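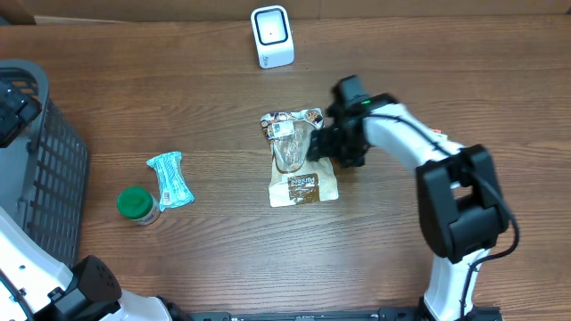
Skelcombe Packing Hall, Picking and Packing Team: Pages for Young Visitors

How does a grocery order get packed?

When a family in Dasudstead orders food from Loleo, the order comes to our hall. Somebody, or something, has to pick up each item and put it with the rest of that order.

For a long time, people did all of it. Now we also have tables with two robot arms. Each arm bends at its joints, a bit like yours bends at the elbow. At the end is a gripper, the part that holds things. On the table in the photo, the right arm has its black gripper on a bag with a baked item inside. A wrapped bar and a small jar with a green lid are lying nearby.

Why is this hard for a robot?

You know without thinking that a jar is hard and a bun is soft. A robot has to be set up for that. If it squeezes a bun as firmly as a jar, the bun gets squashed. Bags bend and crinkle, so they never look quite the same twice. Jars can roll.

What do the people do now?

Tobias Sorensen has packed orders here for 11 years. He used to lift more than 272 items in one shift, and his shoulders got sore. Now he looks after the robot tables. He checks that food isn't crushed, and he stops an arm if it gets stuck. He had to take a course to learn how.

Some things changed in ways people didn't like. The hall is noisier, and packers who worked side by side now stand farther apart. There are 40 people on the team. Some of them still pack eggs and glass bottles by hand, and they are quicker at it than the arms.

Words to know

Gripper: the part of a robot arm that holds things.
Shift: the hours a person works in one day.
Automation: using machines to do jobs that people used to do.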